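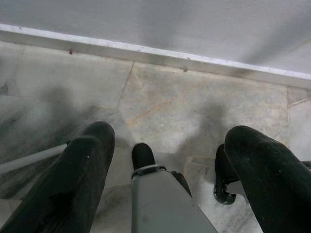 Urier's view, on reading the last report, was that the grant was meant to end in a gripper that other workshops could copy, and that so far they had been sent a list of spare parts. The comment is fair and this report is arranged to answer it. Parts are dealt with in one short paragraph. The rest covers what the gripper does, what it fails to do, and what remains to be written up before the design files are released in June.

Emirlow shared workshop
Progress report to the Urier small equipment fund
Second period, submitted May 19, 2024

1. State of the build

The two-finger gripper is assembled and in use. Both fingers carry black pads and are driven through linkages from a single grey housing. The wrist camera looks out over the housing and between the fingers, so that both pads stay in view when the hand is open. This was a requirement in the original proposal and has been kept, although it cost us a second version of the camera bracket. The first version gave a good view of the work and almost none of the left finger, and an operator could close on an object without knowing it was off centre.

The housing was redrawn once. The first one had a square top edge that fouled the linkage at full opening. The current one tapers and clears it. No further change to the housing is planned.

2. Pads

The pads are the weakest part of the design at present. They hold well when clean and lose grip as they pick up dust and lint, which they do quickly at floor level. We have tried wiping them with a damp cloth before each session and this restores most of the hold. It is not a satisfactory answer for a workshop where several people use the arm in a day, and a removable cover is being drawn.

Wear at the rounded ends of the pads is slight and has not affected results. It will be looked at again at the end of the next period.

3. Pick trials

We ran 127 pick attempts from floor level in this period, using a fixed set of 11 household objects. The objects were placed by hand within reach of the arm, a little way out from the wall. An attempt was counted as good if the object was lifted clear and held for 10 seconds without slipping.

The share of good attempts over the whole period was about 75 per cent. The figure hides a large difference between objects. Blocks, a tape reel and a plastic beaker were rarely dropped. Flat objects gave most of the failures: a steel rule and a folded card could be reached but not lifted, as the pad ends are too thick to get under them. A thinner fingertip would help here, at the expense of strength, and we have not decided whether to make one.

Failures of the second kind came from the approach. When the hand comes down at a slant, one finger reaches the floor before the other and the object is pushed away. The arm controller now checks the wrist angle before descent and stops if it is out by more than the set limit. The check was added late in the period and only the last trials include it, so no separate figure is given.

4. Camera and floor

Software for finding objects was first tuned on a plain bench. It did less well on stone. Joints between slabs and coloured veins in the marble were at times picked out as the edges of objects, and the soft shadows of the fingers were treated in the same way. Masking the fingers out of the picture was simple. Masking their shadows is harder, as they move and spread with height, and the present method ignores any dark area with a blurred edge. It also ignores some dark cloth, so the fault has been moved and not cured.

We intend to keep testing on stone. A workshop copying the design will have whatever floor it has, and results from a clean bench would be of little use to it.

5. Parts and spending

The motor controller supplied by Kong was replaced after it lost its settings on two occasions. The replacement is the same model and has given no trouble. Pad material was bought from Trumau in a larger quantity than planned, to avoid a change of batch in the middle of the trials. Spending is within the agreed total. The underspend on machining has been moved to pad material, as permitted under the terms of the award, and the ledger is attached separately.

6. Safety

The stop switch was moved from the bench to a post beside the arm, where it can be reached from either side. Finger force is limited in the controller and was checked with a spring gauge at the start of each trial session. There were no injuries. One linkage pin worked loose during a session and was found on the floor afterwards; all pins are now fitted with a retaining clip, and the drawings have been changed to show this.

7. Documents

Drawings for the housing, fingers and linkage are complete. The wiring diagram is complete except for the camera lead. Assembly instructions exist as a draft and have been followed once by a workshop member who had no part in the build. The linkage was put together the wrong way round at the first attempt, and the page concerned has been rewritten with the hub side marked.

8. Next period

Work still to be done:

Fit and test removable pad covers.
Repeat the pick trials with the wrist angle check in place from the start.
Decide on the thin fingertip, and make one pair if the answer is yes.
Finish the camera lead drawing.
Have the revised assembly instructions followed by a second person.
Release drawings, code and trial records together.

The release stays fixed for June. If the pad covers are late, the design will go out with the present pads and a note on cleaning. We would be glad to know whether Urier prefers the trial records as raw logs or as a summary table, as the logs are long and will need some tidying before anyone else can read them.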